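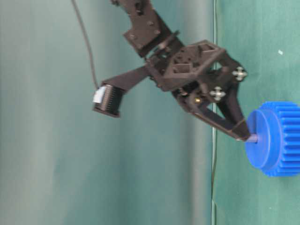 Search this site Enter keywords Go

2 min read

Print this page | E-mail this page

Cosenlow opens its Hernberg workshop for a day of small robot arms

HERNBERG, September 18, 2026 - I'm Ebbe Sandberg, I run the workshop at Cosenlow, and I'd love for you to come and see what we've been up to! We're opening the doors later this month, entry is free, and you can stand right by the benches and ask my team anything you like (they do enjoy being asked).

The main demonstration is called Rustad, after the street where we had our first shop. It's all about gears and pegs: an arm goes in for a peg in the middle of a plastic gear, and we talk you through how it lines up its fingers and what we change when it misses. It will miss now and then - small parts are hard, and I'd rather show you the real work than a polished video.

We'll run the demonstration 3 times during the day, with 49 seats at each. Last year 300 people came through and the line went out past the bike racks, so this time we're taking names ahead for the seated part. Everything else is walk-in. Come early if you want to talk to the people who write the control software, as they tend to drift off toward the coffee by mid-afternoon.

I'm also really happy to say that Muranlow, our training program for local schools, will have its own bench. Students from the spring group will be showing their practice runs, and they've logged 3,000 of them between them! If you teach shop, math or science and you'd like your class to join, bring your questions and a rough idea of your schedule.

Kids are welcome with an adult. Please leave big bags at the front desk, and keep hands behind the yellow tape while an arm is moving.

Reporters who want time at the benches before the doors open should ask for me through the Cosenlow front office. Bring a camera - I'll find you a good spot.

Print this page | E-mail this page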